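Notebook, Saturday, April. Grasp planner and the late-frame problem
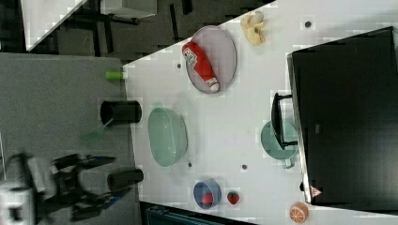
Picking up where I left off last night, which was me swearing at the timestamp column. The short version is that the planner is fine. I spent two evenings tuning the grasp scorer when the scorer was never the thing that was wrong, and I would like that written down somewhere so I don't do it again in June.

What was wrong: Narari (our perception node, for anyone reading who joined after the renaming) was stamping each set of detections with the time it finished processing, and the transform lookup was happily using that stamp to work out where the wrist camera had been. With the arm parked, no difference at all. With the arm swinging across, every object gets dragged along in the direction of travel, and the planner goes for a perfectly good grasp on a piece of empty table. I had noticed that the misses were all on one side when we came in from the left and the other side when we came in from the right, and I wrote "calibration??" in the margin and walked off. Calibration! It was sitting right there.

So, the fix. The image header stamp now gets carried through the whole pipeline: segmentation, pose fit, the merge step, all of it. The merge step was the annoying one because it takes detections from several frames and used to throw away the individual stamps and keep the newest. Now each detection keeps its own stamp and gets moved into the table frame before merging. Arnulfo Huaranga suggested doing it that way round back when we first wrote the merge, and I said it would be too slow. It isn't too slow. Sorry, Arnulfo.

Numbers from the replay, so I have them in one place. I ran the 181 logged approaches from the kitchen set through the old build and the new one, same seeds, same scorer weights. A "good" target means the chosen grasp center landed inside the object mask when checked against the parked-arm scan.

old build: 54 good
new build: 909 is the config hash suffix, good count still running, see below

The new run hasn't finished because I turned on full logging and it is crawling along. I'll paste the count in when it's done. From what has gone by on the terminal so far I'm pretty happy, but I've been pretty happy before.

Things I found while in there:

The latency from shutter to detections is 70 ms when nothing else is going on and a good bit worse when the recorder is writing to the same disk. That goes some way to explaining why the demo build always behaved and the recording build never did - same code, different disk traffic. I've moved the recorder to the second drive.

Kovier (the planner wrapper) has a fallback where, if the transform lookup fails, it grabs the latest available transform and carries on without a word. I put that in myself, I found the commit. It now raises, and the behavior tree catches it and waits one cycle. If you see a lot of "stamp outside buffer" warnings this week, that's me, and please don't turn them off! Send me the log.

The transform buffer was also set too short for the new scheme. I've made it longer in the launch file. If you keep a private copy of the launch file (you know who you are) please pull.

On the objects themselves. Round things with a clear outline are easy, and the red strawberry and the orange half have never given me much trouble. The banana is another story. The partly peeled look gives the pose fit a bunch of lobes to choose from, and it flips between two orientations from one frame to the next, which the merge then averages into a third orientation that is no use to anyone. I'd like the merge to keep both hypotheses and let the scorer pick. That's a proper change though, so it goes on the list and does not get done on a weekend.

The ketchup bottle lying across the plate is still coming out as one blob with the plate if the approach is low. Segmenting on depth alone can't split them reliably, and with color turned on it does better, since red on that pale lavender-gray isn't exactly subtle. I want to try color only as a tie breaker, when the depth edges are weak. Half an hour's work if I leave the rest alone.

The saucepan handle. The scorer loves it. It will take the handle over anything else on offer, even with the handle right up against the monitor, and then the collision check throws the grasp out and we go round again. It burns a whole planning cycle each time. I've added the monitor as a padded box to the static world and moved the cheap box check ahead of scoring, so those candidates ought to die early. Not tested on the arm yet, only in replay.

Also, the floor. The table crop in Narari was cutting on height only, and with the new stamps the table plane is steady enough that I can crop on the outline as well. The cups and the green spatula down on the carpet are no business of the planner's. I've set the crop a touch inside the table edge, so anything poking past the border will get clipped. I can live with that for now.

Arnulfo wants to bring the Šimkus tracker back in so we get a velocity per object and can predict forward over the delay. I'm not against it, but I'd like one week with correct stamps and no prediction first. If we add a tracker on top of a bug we'll never find the bug, and we've been down that road with Clarar (rest in peace, branch still exists, do not merge).

To do, in whatever order I get to it:

paste in the new build count
unit test that feeds a moving camera and a still object and checks that the object stays still (how did we not have this)
color tie breaker for bottle on plate
two hypotheses for the banana
ask Arnulfo where the old parked-arm scans went, the folder is empty on my machine
check whether the gripper state message has the same stamping problem, because I have a bad feeling it does

Terminal says it's still on the saucepan logs. Leaving it running and going to get food.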